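# Chapter 4: The Small Wash

> **Before you read**
> Write down every piece of clothing you wore yesterday. Beside each one, note who washed it last, in what, and how you know.

Most books on household management put the laundry in a laundry. The room has a bench, a window and a cupboard for the ironing board, and the machine stays where the plumber left it. Anyone who has rented a one-bedroom flat will recognise this as a branch of fantasy literature.

This chapter concerns the other kind of laundry, the kind that shares a floor with the shower. Its central appliance is the portable washer: a tub, a motor, a dial and a lid, light enough for one adult to shift and small enough to be in the way wherever it is put. Portable washers are often spoken of as toys. The people who say so usually own something front-loading and have never had to wash a doona cover in instalments.

## 4.1 A machine without a room

When Fadwa Belhaj moved into the Brindmont flats, her lease mentioned "laundry facilities". These consisted of a tap. She bought a second-hand portable, stood it in the bathroom and kept a diary of its habits, parts of which appear throughout this chapter. The first entry, dated Jul 20, 2022, reads in full: "It fits. I don't."

Bathrooms suit these machines for dull and excellent reasons. Water comes in through one wall and leaves through the floor, and tile forgives a spill in a way that carpet never has. The bathroom was, however, designed for someone standing up and washing themselves, and it gives ground to an appliance grudgingly. A portable is moved far more often than a full-sized machine, so the first skill its owner learns is where to put the hands. 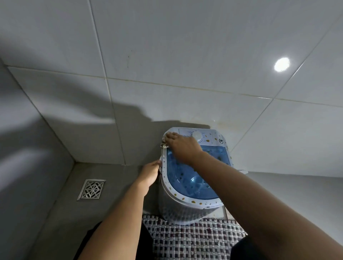
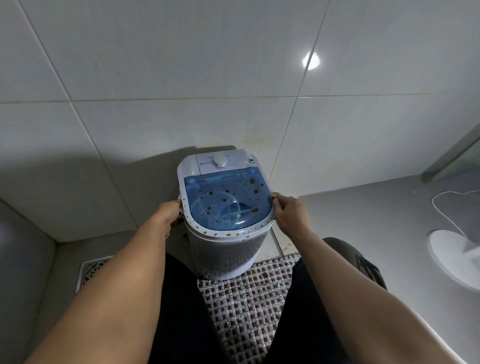 *Figure 4.1 A top-loading portable washer with a blue lid and a single dial, in a tiled bathroom.*

Belhaj's rules for shifting a machine were arrived at by breaking each of them once:

- Switch off, unplug, and put the cord somewhere you won't stand on it.
- Empty the tub completely. Water weighs a kilogram a litre, and it keeps going after you stop.
- Hold the body of the machine. A lid is made for opening and shutting, and its hinges resent promotion.
- Move it in short stages, with your knees bent and your feet clear.
- Check that it sits level before filling. A machine that rocks when empty will travel when full.

The fourth rule is the one her neighbour Zihan Xie disputes. He favours a single confident shove, and has replaced 2 bath mats.

## 4.2 What the small tub asks of you

A large machine forgives its owner a great deal. It weighs the load, guesses the water and sings a little song at the end. With a simple portable, much of that judgement comes back to the person standing over it, who must decide how many towels are too many (the answer is generally one fewer than you have) and whether the rinse water is clear enough.

Some owners find this tiresome. Belhaj's diary suggests that she did too, until December, when she began recording her loads and found that she was washing less and wearing things longer. A shirt aired overnight on a hanger often needed nothing more. Her jeans went 42 days, a figure she reports with more pride than her family would like.

In the sections that follow we will work out the capacity of a small tub, compare hand filling with hose filling, and plan a week of washing for a household of two. You will need a bucket, a kitchen scale and some dirty clothes – your own, please.

**Key terms:** dry weight, load balance, grey water, spin, rinse cycle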